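Birkis two-tier countertop shelf: review after a summer of daily use

By the Dolenley Kitchen Notes desk
July 7, 2023

The Birkis is a small metal shelf meant to sit on a counter or table and give you a second level for jars, mugs and whatever else piles up by the stove. It costs $29, comes flat in a thin box, and goes together with an Allen key. I bought mine with my own money to replace a bamboo riser that had split along one side.

My kitchen is short on cabinets. The counter next to the stove is 29 inches long, and before the shelf it held coffee, tea, sugar, salt, oats and a toaster, all on one level. I wanted the toaster to stay and everything else to take up less room.

Assembly

The box holds two panels, the leg pieces, a bag of screws and one sheet of drawings with no words on it. There are 13 screws, one of them a spare. It took me 17 minutes, including the time I spent taking one leg off again after I put it on upside down. The drawing for that step doesn't show which end has the threaded insert. Look for the end with the brass ring and put that at the top.

Don't tighten anything until all four legs are on. The first time through I tightened as I went and the last hole was off by the width of a fingernail. With the screws left a turn short, everything lined up, and then I went around and snugged them down.

The key in the bag is soft and the corners started to round off before I was done. If you have a better one, use it.

Stability

On a flat surface it doesn't rock. The feet have plastic caps, which I was glad of, and they haven't marked the counter. One cap fell off when I dragged the shelf sideways instead of lifting it. A drop of glue fixed that.

I loaded the top with canned tomatoes until I ran out of cans. The panel bowed a little in the middle and came back when I took them off. For jars and canisters it's more than strong enough. I wouldn't put a stand mixer on it, and the instructions have a drawing of a mixer with a line through it.

Side to side there is some give. If you bump it with your hip, the things on top will move. Tall bottles belong on the lower shelf or on the counter.

Space and reach

The gap between the two levels is the main thing to check before you buy. Short canisters and mugs go in fine. My tallest canister doesn't, so it stands in front with the two I use most. The lower panel is close to the counter, and crumbs get under it. A butter knife wrapped in a damp cloth reaches most of them. The older Nutcombe rack I had years ago was open at the bottom and easier to sweep out, but anything small tipped over between the wires.

The flat panels are better for small jars. Spice jars stand straight and slide easily. They also slide off the back, as there's no lip on either level. Against a wall this doesn't matter.

I keep canisters with wooden lids, and those do better on the table side of the kitchen than next to the stove, where grease settles on them.
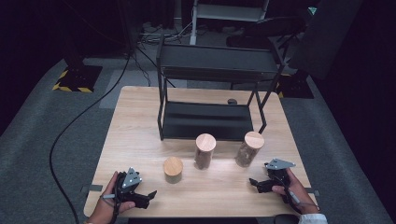
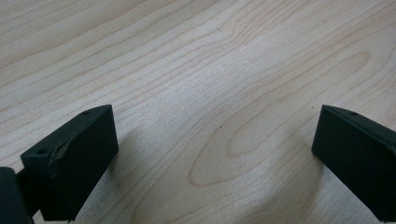
Can the shelf go straight onto bare wood?

It can, as long as the plastic caps are on all four feet and you lift the shelf to move it. Put felt pads under the caps if the wood is soft or newly oiled.

Finish and cleaning

The black coating shows dust and flour right away. It wipes off with a damp cloth, but dry it afterward or you'll see water spots. Dish soap is fine. I tried a powdered cleanser on the underside of the top panel as a test and it left a dull patch, so keep that away from the parts you look at.

There is one chip in the coating, at the corner where I knocked it with a cast iron lid. No rust so far. I dabbed it with black enamel paint to be safe.

Compared with the Fabbri

The Fabbri shelf is the one most people will look at next to this. It's heavier, arrives in one piece and has a raised edge on the top level. I used one for a few weeks at my sister's place. It feels better made, and the gap between levels is taller. It also costs twice as much and doesn't come apart, which matters if you rent and move often.

If I owned my kitchen and had the money, I'd get the Fabbri. For a rental, the Birkis does the job.

Who should skip it

Anyone who wants to store plates. They fit, but they hang over the edge, and getting one out from the lower level takes two hands. People with very uneven counters should pass too — there are no adjustable feet. I tried it on the old tile in the laundry room and had to fold up cardboard under one leg.

Rating

Four out of five. I took a point off for the soft key and the missing lip. Measure your tallest jar first.

Questions or corrections: use the contact form. © 2023 Dolenley Kitchen Notes. Back to top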